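Packaging Materials, Unit 2: Reading a Box Specification
Handout revised March 14, 2018

Scope. These notes cover single-wall corrugated board as used for light shipping boxes. Double-wall board is taken up in September.

Board structure. A corrugated sheet has two flat liners glued to a fluted medium. The flutes carry the load when the box is stacked, so they should run vertically in the side walls. A box cut with horizontal flutes folds easily and stacks poorly.

Dimensions. List length, width and depth in that order, measured inside. Length is the longer side of the opening. The Basten sheet gives outside sizes; convert before comparing.

Worked case. The Rullham carton has a blank weight of 430 grams. Its packed load may not exceed 60 percent of the rated value for storage in humid rooms. Board takes up moisture from the air and loses stiffness.
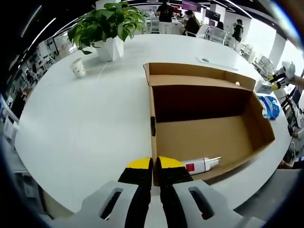 Cutouts. Any hole in a side wall lowers stacking strength. Keep cutouts away from the vertical corners, which carry most of the load. State their size and position on the drawing, measured from the nearest score line.

Reading: Vrettos course packet, page 111, through the section on score lines. Bring the Flunetden data sheet to lab.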